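4. Cable Sorting and Connection

4.1 Task definition

Of the five chores in the Clornico set, cable work was the one for which the operating staff held the lowest expectations. The chore is familiar from any repair bench or back office. A group of network cables has been left in a heap on a table next to the equipment they serve. A worker is asked to free each cable from the others, lay it where both ends can be reached, and insert one end into a port named on a work order. Most adults complete the job without instruction and can hold a conversation while doing it.

For a machine, the difficulty begins before anything is touched. A cable has no fixed shape that can be stored in a parts library. Its plug is small and often transparent, and the length of cable leading away from it may pass under several others before coming back into view. In the folding and stacking chores described in Section 3, a poor first grasp could usually be corrected by letting go and trying again. In cable work, a poor first grasp frequently changed the problem itself, drawing loops tighter or moving a plug that had been within reach to a place where it was not.

The chore was divided into four stages: selection of a cable, separation, transport of the chosen end, and insertion. A stage was scored as complete only if it was finished without human contact with the arms, the table, or the cables. Partial credit was not given within a stage. Staff could stop a run at any time for safety, and a stopped run was scored at the last completed stage.

4.2 Work cell

All runs reported in this section took place in the Mwakyusa cell, an enclosure with pale panels and a tabletop served by two arms mounted at the front edge. Each arm carries a gripper with two fingers. The arms can reach a shared area over the center of the table, which allows one to hold while the other pulls. Control software was supplied by the Nerkell project and was kept at a single release for the full trial period. The working area is shown in Figure 2, first from a fixed camera and then from a camera at the wrist.

The cables in the figure include gray, blue, yellow, red, and black ones, with flat black network devices on the same tabletop. A board with a green and white checkered pattern remained in the cell.
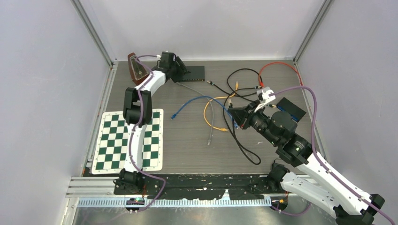

Color was permitted as a cue in the first round of trials and withheld in the second. In the first round the work order named a cable by its color, and the software could rely on a simple match. In the second, the work order named only the type of plug and the target port. The second form is closer to actual shop practice, in which every cable in a rack may be the same shade and the worker must trace each one by eye or by hand. The two forms were alternated by day so that wear on the gripper fingers would affect both in similar measure.

Layouts were prepared by a staff member who did not take part in scoring. The instructions given to that person were short. Cables were to be dropped from above the table in one handful and left as they fell, except that any cable hanging over the edge was to be returned to the surface. No attempt was made to produce easy or difficult arrangements. An earlier practice of arranging the cables by hand had been dropped after a review by Ewan Nisbet, who noted that hand-arranged layouts contained almost no crossings near the plugs and were therefore kinder to the machine than the layouts found in ordinary use.

Each run was limited to 20 minutes. This limit is generous when compared with human performance and was chosen so that slow but correct behavior would not be scored as failure. We return to the question of speed in Section 4.5.

4.3 Results by stage

Over the trial period the grippers closed on a cable 1931 times. Of these closures, 889 were followed by a completed stage. The remainder ended in a slip, in a grasp on the wrong cable, or in a grasp that was correct but led nowhere. The last group deserves attention. A gripper that holds the right cable at the wrong point has done something that looks useful to an observer and is of little value to the task. In many of these cases the arm had taken hold near the middle of a cable, lifted it, and brought several others up with it.

Selection was the most reliable stage in both rounds. When color was available, errors were rare and were mostly confined to black cables, which were confused with one another and, on a few occasions, with the dark fingers of the opposite gripper. When color was withheld, selection remained acceptable for cables whose plugs lay in the open and fell sharply for those whose plugs were covered. The software had no means of deciding that a plug it could not see must nevertheless exist. A human worker makes this inference without effort, and will lift a cable merely to find out where it goes.

Separation showed the widest spread. With only one or two crossings, the arms generally pulled the chosen cable free in a single motion. With more crossings, the outcome depended heavily on the order in which the cables were moved. The Nerkell planner considers one move at a time. It therefore tended to work on the requested cable directly, even when the quicker course would have been to move an unrelated cable out of the way first. Staff who watched the runs were usually able to name the blocking cable within moments.

Transport was dependable once a cable was free. The arms seldom dropped a cable in motion, and the recorded paths were smooth. The principal fault was drag: the trailing length of a cable would catch on a second cable or on a device and turn it. The software measured the position of each port at the start of a run and did not measure it again unless told to do so. A small rotation of a device was therefore enough to spoil the insertion that followed.

Insertion was the weakest stage. A network plug must be turned to the correct face, brought level with the port, and pressed until the latch engages. Two fingers can hold a plug firmly in only a few ways, and the way that is easiest for picking it up is often wrong for pushing it in. Workers solve this by rolling the plug between thumb and finger. The grippers cannot roll a part in this manner. They must pass it to the other arm or set it down and pick it up again, and either choice adds a further chance of failure.

4.4 Small connectors

A smaller group of runs used a bare circuit board connector at the end of a thin cable in place of a network plug. This variation was added at the request of Rundolero, whose repair counters handle such parts daily and whose interest in automation depends largely on them. The fingers have little area with which to hold a part of this kind, and the pins must be kept clear of the gripping faces. One such part is seen between the fingers in the second view of Figure 2.
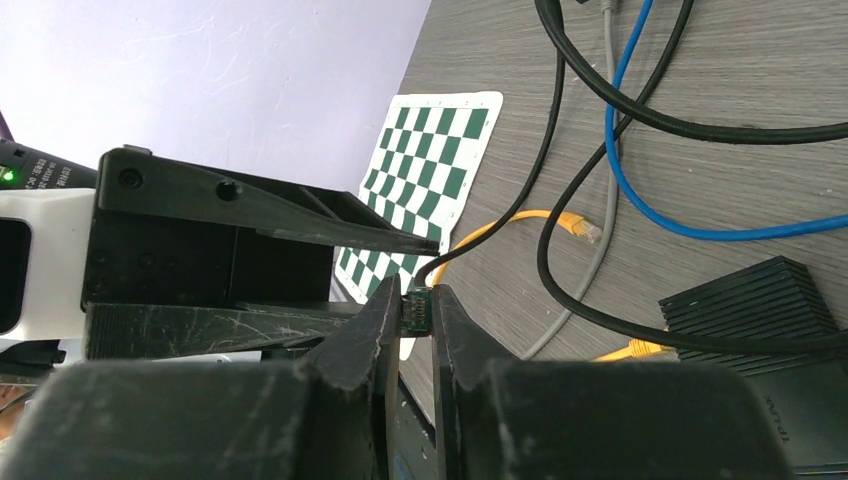 Grip force was the main setting under study. At low force, the connector turned between the fingers whenever the cable behind it came under tension. At high force, it stayed in place, but staff were concerned about damage to the board. A middle setting was adopted for the remaining runs and gave mixed results. We do not believe that a single fixed force is suitable for this work. A worker changes grip from moment to moment, pressing harder as the cable resists and easing off as it comes free, and the present grippers have no sensor at the fingertip that would allow the same response.

Wrist cameras were helpful in this group. From a fixed position, the fingers and wrist of the arm often stand between the camera and the part. A camera on the wrist keeps the fingertips in view throughout the motion. Its drawback is a narrow field, so that a cable which has caught on something beyond that field goes unnoticed until the pull is felt at the wrist. Runs that combined both sources were more successful at separation than runs with either one alone. For small connectors the benefit of adding the fixed view was slight.

4.5 Comparison with manual work

The same layouts were given to bench staff who had no part in the design of the trial. They completed every layout in both rounds. We have not reported a ratio of times, which would suggest that the two are doing the same job at different speeds. In a large share of the automated runs, the chore was not finished at all, and nearly all of the unfinished runs would have required a person to come to the table and begin by undoing what the arms had done.

This last point bears on any plan for use in a shop. A machine that stops and asks for help with the cables as it found them costs the worker a short interruption. One that stops with a tight knot in its grasp costs more than the original chore. The stopping rule in the Nerkell release is based on elapsed time and on motor load. Neither measure says much about whether the heap is in better or worse order than before. A rule that compared the number of visible crossings at the start of a run with the number after each move was tested briefly near the end of the period, and it stopped several runs earlier than staff would have done. It has been kept as an option for the next period, with a higher threshold.

On the question put at the start of this report, our answer for cable work is a limited one. The arms can be trusted to pick up a named cable that lies in the open and carry it to another part of the table. They should not yet be assigned separation without supervision, and insertion should remain with the bench staff until the fingers have been redesigned. The fixture trials described in Section 5, in which the devices are clamped to the table, address the drag problem and leave the others as they stand.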